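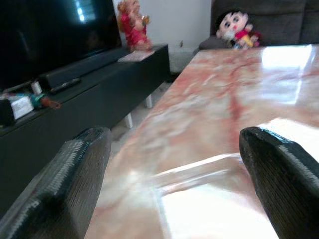 Polished tabletop with marble pattern, cream and beige with rust-red streaks.

Stone Surface Technician (full time)
Nader Stone Restoration, Goltaldale
Posted 26 Oct 2005

Nader Stone Restoration repairs and refinishes natural and engineered stone in homes, hotels and public buildings. We are hiring one technician for the Goltaldale shop, to start in January. The position reports to the shop supervisor, Rasa Jõgi.

Duties

The technician will grind, hone and polish flat stone to a specified finish, both in the shop and at customer sites. Most shop work is on tabletops, vanity tops and window sills. Site work is mainly floors and fixed counters. Typical tasks include removal of etch marks and scratches, filling of chips with tinted polyester or epoxy resin, rebonding of broken corners, and application of penetrating sealers. Gloss readings are taken before and after each job and entered on the job sheet.

The largest contract on the books at present is the Ramanauskas building, where 1,079 square feet of lobby and stair landing is to be honed and resealed in stages. The new technician will be assigned to this contract for the first part of the year. Work there is done in the evening, after tenants have left.

Requirements

- Two years of paid work in stone, terrazzo, tile or a related finishing trade.
- Able to tell calcite-based stone from granite and quartzite on site, and to choose abrasives and cleaners to match.
- Experience with variable-speed hand polishers and resin-bond diamond pads. Planetary floor machine experience is preferred but can be taught.
- Able to color-match filler by eye under shop lighting and daylight.
- Able to lift 70 pounds unaided and to work kneeling for long periods.
- Valid driver's license.

Applicants from auto body or wood finishing will be considered if they can show samples of fill and polish work.

Hours and pay

Forty hours per week, with site work averaging around 7 evenings a month. Evening hours carry a shift premium. Pay depends on experience and is reviewed after the first six months. Health coverage begins on the first of the month after hire. The company supplies respirators, knee pads and all powered tools. Wet methods are used for all grinding; dry cutting is not permitted in the shop.

Travel is limited to Goltaldale and Skilow. Mileage is paid when a personal vehicle is used -- a company van is normally available.

Bench test

Selected applicants will be asked to complete a paid bench test. Each applicant receives a scratched marble tile, a 300-grit starting pad and the remaining pads in the series, and brings the tile to a uniform polish. Grading is on flatness, edge condition and absence of swirl marks. Speed is not scored.

To apply

Send a work history and the names of two references to Aušra Lapiņa, Office Manager, Nader Stone Restoration, Unit 212, Goltaldale. Photographs of finished work may be included but will not be returned. Applications may also be left at the front counter during business hours. Quote "Surface Technician" on the envelope.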